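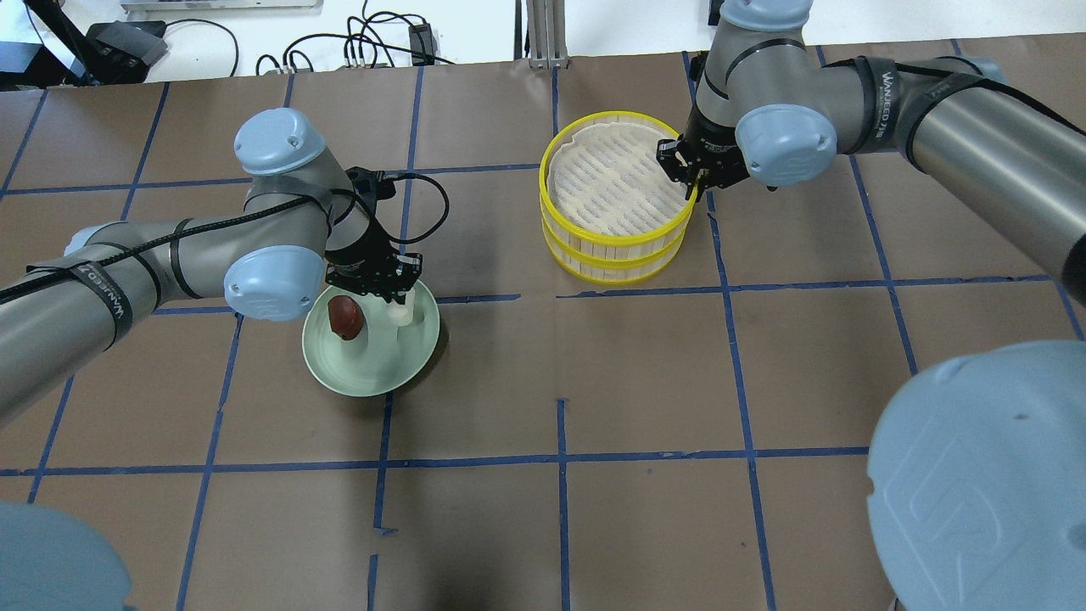
Romthorpe Map and Trail Club

A few posts on paper maps and grid squares. Kirsty Rakena asked for this after the May walk, when half the group had a phone map and no signal past the Womero turnoff.

Start with the grid. Most topo maps you buy have one printed on them. If yours doesn't, look for tick marks along the margins and join them up with a ruler and a fine pencil. Do it at home on a table. Doing it on a car hood in the wind is miserable.

Every grid line has a number in the margin. The ones along the bottom are eastings, and the ones up the side are northings. Read across first, then up. Old hands still get this backward, me included, and I was on the wrong side of Rolland Creek when I noticed.

A four-digit reference only names the square. It's fine for "we're parked in here somewhere." For a trail junction or a spring you want six digits, so you split the square into tenths by eye, or use the little plastic corner tool. The club has spares. Ask Ngaio Harawira.

When you give a reference over the radio, say the digits one at a time and have the other person read them back. Say the map name too. Grid numbers repeat from one region to the next.

North. There are three of them on a topo map and the legend shows all three. The one that matters with a compass is magnetic north, and it moves. Check the year on your map. If it's older than you'd like, look up the current declination before you leave and write it on the margin in pencil.

Contours next. Close together is steep, far apart is gentle. People learn that in a minute and then forget to check the interval. Our two Rolland sheets use different intervals, so the same spacing is a stroll on the south sheet and hands-on-rock on the north one.

The high point on the north sheet is marked 2,089 feet. If you're using a watch altimeter, set it at the trailhead and again at the summit. Weather shifts the reading over a long day and you can be off by a whole contour without knowing.

Folding. Maxine Sheehan folds hers so the day's route is on the outside and the map lives in a clear bag around her neck. I fold mine badly and it goes in a pocket. Hers is the better way – she hasn't replaced a map in years and I'm on my third copy of Brola Ridge.

Keep your thumb on the map where you last knew you were. Move it at each junction. It looks fussy, but it saves the long standing-around at forks.

Someone asked if the phone apps are good enough. They're very good. Download the area before you leave, put the phone in airplane mode, and carry the paper anyway. Cold kills batteries fast up on Brola.

Cameron Lamont disagrees with me about pencil and uses a highlighter for his routes. I can't read the contours through it. We have had this argument at 2 club nights now and will probably have it again.

Practice for beginners: pick a square near your house, read everything printed in it, then go walk it and see what's missing. Mine had a footbridge that washed out long before I moved here and a barn that is now a tire shop.

Next map walk is 19 for lunch at the Womero picnic area, so that one's full. Bronwyn Rakena is keeping the list for the one after. It's the flat loop, two hours, and kids are fine.

Bring a baseplate compass if you own one, and a pencil. The old north sheet is out of print, so if you have a spare copy in decent shape, I'd like to borrow it and scan the margins.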